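The Woman Who Teaches Sonstead to Bake Flat Bread

Mirela Trindade was eight years old when she burned her first bread. She tells this with a big laugh, and she shows me the small mark that still remains on her thumb. "My grandmother did not say one word," she remembers. "She gave me more dough."

Today Trindade gives a baking course in Sonstead, in two rooms over the old post office. The course is called Lonia, which was also the name of her grandmother. In August she will start her fifth group. I visited her in the morning, before the students arrive, and she had already prepared coffee for both of us.

I asked her first about flour, and I think this was a mistake, as we stayed on flour for a long time. She buys it from Everaldo Teixeira, who has a small mill on the road to Dullari. "Everaldo and I, we argue every month," she says. "He wants to grind it fine. I want it a little rough, so the dough holds the water. He tells me that I am the only customer who complains when the flour is too good."

Her dough rests for 24 hours. Many students ask if they can do it faster, and she lets them try. "I put the two breads on the table and they eat. After that I don't need to explain."

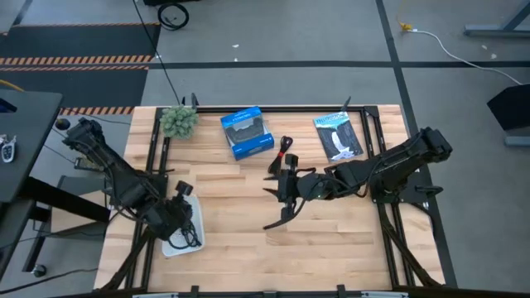 A work table of light wood, with a small white tray at the left.

Before she opened the course, Trindade worked 24 years in the kitchen of a hospital. She does not speak badly of this time. She learned there to be clean and to be on time, and she learned to cook without much salt, a habit she needed to lose again. "My first breads for selling had no taste at all," she says. "Jailson told me the truth. My own sister told me they were wonderful."

Jailson Bezerra was then her neighbor, and now he helps her with the accounts. It was his idea to keep the groups small, with around 8 people. Trindade wanted more, because the rent had gone up, but she says now that he was right. With a larger group she could not put her hands in every dough.

I wanted to know what is the most common error. She thought about it and drank her coffee. "Too much flour on the table," she said. "They are afraid that it sticks. Let it stick a little! You have a scraper."

The next group is already full, but she keeps a waiting list, and it is possible to write your name on the paper at the door.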